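Über uns

Pavora ist eine Beratungsstelle für Menschen, die in ihrer Partnerschaft oder Familie Gewalt erleben oder erlebt haben. Wir arbeiten als eingetragener Verein, sind an keine Kirche und keine Partei gebunden und beraten kostenlos. Auf Wunsch bleibt die Beratung anonym. Eine Anzeige bei der Polizei ist keine Voraussetzung.

Die meisten kommen zu uns, wenn sie noch mit der anderen Person zusammenwohnen. Andere sind vor Jahren ausgezogen und merken erst jetzt, dass sie darüber sprechen möchten. Auch Angehörige, Nachbarinnen und Kollegen können sich melden. 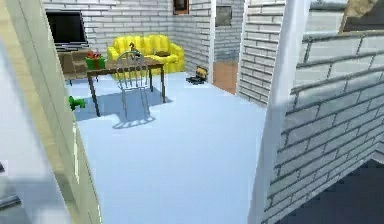 Das Erstgespräch dauert eine Stunde und führt zu nichts, was Sie nicht selbst wollen. Wir klären, ob Sie und Ihre Kinder im Moment sicher sind, und sprechen durch, welche Schritte möglich wären – Schutzanordnung, Auszug, Trennung oder vorerst gar nichts davon. Wer sich lieber vorher ein Bild macht: helle Ziegelwände, ein hellblauer Boden, hinten an der Wand ein kleines Bild mit braunem Rand. Kinder dürfen mitkommen, sagen Sie uns bei der Anmeldung bitte das Alter.

Im vergangenen Jahr haben wir 293 Personen beraten, 37 davon haben wir zu Terminen bei Gericht oder beim Jugendamt begleitet. Insgesamt waren es 1704 Gespräche, viele davon am Telefon. Wir beraten auf Deutsch und Spanisch, für andere Sprachen bestellen wir eine Dolmetscherin.

Seit Juli gibt es außerdem die Gruppe Skenari. Sie richtet sich an Frauen, deren Trennung mindestens ein halbes Jahr zurückliegt, und trifft sich alle zwei Wochen am Abend.
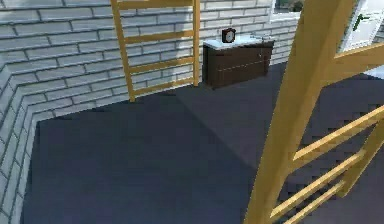

Iraís Ochoa schrieb uns nach ihrem ersten Halbjahr in der Gruppe, sie habe lange geglaubt, mit dem Auszug müsse alles erledigt sein. Dass sie danach noch oft an eine Rückkehr gedacht habe, sei ihr peinlich gewesen, bis die anderen vom Gleichen erzählten. Wir geben das mit ihrer Erlaubnis wieder.

Finanziert werden wir aus Mitteln der Gemeinde Plitden, aus Spenden und aus den Beiträgen unserer Mitglieder. Ein Notfallfonds zahlt bis zu 400 Euro für Fahrkarten, Schlösser oder die ersten Tage nach einem Auszug. Wenn ein Platz in einer Schutzwohnung nötig ist, vermitteln wir an den Verein Kaimal.

Termine vergeben wir telefonisch oder per E-Mail. Bei akuter Gefahr rufen Sie bitte die 110 an.

Stand: 02.03.2020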